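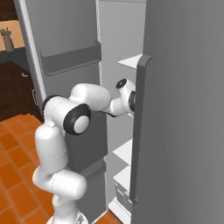
Attachment 1: simulator view, arm at the open fridge door, gripper end behind the handle strip.

Ticket 67: Arm stalls while closing the fridge door (kitchen task)
Project: Watik, student robotics club
Opened by: Cledwyn Mostyn
Date opened: 9th March
Status: Closed, with one follow-up

What's going wrong

Hello all, and sorry in advance for the length of this one. I've been working on the kitchen task since September and have grown rather fond of it, so bear with me!

The closing routine is meant to bring the gripper round the inner edge of the door, settle it against the handle strip and then swing the door shut in one slow movement. It gets to the door without any fuss. Then the wrist starts to tremble, the door moves a tiny bit, and the whole thing sits there until the run times out at 30 seconds. There's no error in the log, only "goal not reached", and we all know how helpful that is.

I ran it 100 times overnight with the same starting pose and it finished 2 of them. I'd love to have this working before we show it to the new members.

What I've tried so far

Restarted the simulator and cleared the saved poses. No change.
Made the door hinge looser in the kitchen file. The door swings beautifully if I push it with the mouse, but the arm still stalls.
Slowed the arm to half speed. Same stall, only later – and a good deal duller to watch.
Moved the base a touch further from the fridge. Worse, as the arm then couldn't reach the door at all, so I've put it back.

Reply from Beddoe

Thanks for such a thorough write-up, Cledwyn, it saved me a lot of poking about. I loaded your scene on the club machine and got the same stall on the first go, so you can stop blaming your laptop.

Have a look at how close the wrist is to the edge of the door in your attachment. I switched on the contact markers (View menu, then Contacts) and during the stall the wrist housing is touching the door edge as well as the gripper. The planner, Tuvar, asks for a bit more push, the wrist presses on the edge, and the two contacts fight each other. Could you try turning the wrist outwards a little before the gripper goes in? There's a setting for it in the approach file, called wrist_offset. Yours is at zero.

Reply from Cledwyn

Well, that made a difference! I set wrist_offset to 2 degrees and the contact on the housing has gone. I ran the batch again and 67 out of 100 finished. I did a small lap of the club room.

The ones that fail look different now. The gripper slips down the handle strip partway through the swing and the door is left ajar.

Reply from Beddoe

Lovely, that's real progress. The slipping will be the friction value on the handle. When we brought the kitchen over from the old Vovel files the doors lost their surface settings, and I'd forgotten to put them back on the fridge. My fault entirely, sorry. I've uploaded a corrected kitchen file to the shared folder, so please pull that and leave your own wrist setting as it is.

Reply from Cledwyn

Pulled it, ran it, and went off to make a cup of tea while it churned through. All 100 finished. I watched a good handful of them back at normal speed and the door closes smoothly, with no tremble at the wrist.

I've added a line about wrist_offset to the club notes under "Doors and drawers", and saved the approach file with the new value so that anyone starting from the template gets it too.

Closed by: Beddoe
Follow-up: check whether the other kitchen doors lost their friction values in the same move. Cledwyn has offered to go through them after the next meeting.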